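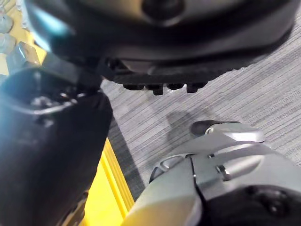 Vol. 2, Issue 70

Gezer's "Karkis" finds a home in theaters after all

Fans of Sibel Gezer can finally stop refreshing their feeds. The director confirmed on her own page late last night that "Karkis," her long-delayed family drama, will open in theaters this May, and that the cut people will see is the one she wanted all along.

"We got it back," she wrote. "Every minute of it, including the wedding, including the song. Please go see it with your mothers."

The post had 1,629 comments by breakfast time, many of them from people who have been following the film since the first teaser and who had pretty much given up hope (this writer was close to joining them!). The project was shot under the working title "The House in Kurtuluş" and was supposed to go straight to streaming last fall, before the deal fell apart over the running time.

Eltanetti Pictures, the small distributor that picked it up, plans to start on 70 screens and add more if the first weekend goes well. That's a big swing for a company best known for documentaries, and it's great to see somebody take it.
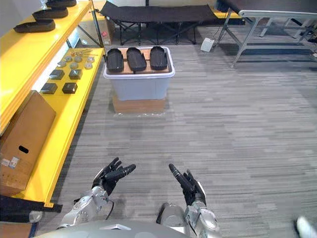
Getsemaní Gallegos plays the older sister, Dora, who comes home to sell the family bakery and ends up running it through one very long winter. Anyone who caught her in the miniseries "Carninden" knows what she can do with a silence, and word from the preview is that she has a kitchen scene near the end that left the whole row in tears. She also sings in this one, live on set, with no dubbing later.

Gallegos shared Gezer's post within minutes and added a note of her own. "I learned to braid dough for this woman," she wrote. "I have braided 2,000 loaves. I am so happy you will get to see two of them."

The new trailer went up this morning and it's a beauty, all steamed-up windows and people talking over each other at the table. Listen for the piano tune under the last shot, the same one the grandmother hums in the teaser. Gezer has said the melody came from her own aunt, who never wrote it down, so the composer had to work from an old answering machine tape.

The soundtrack comes out the same week as the film. Gezer and Gallegos will both be at the opening night screening and are staying afterward to take questions from the audience. Tickets for that one go on sale at noon through the Eltanetti site.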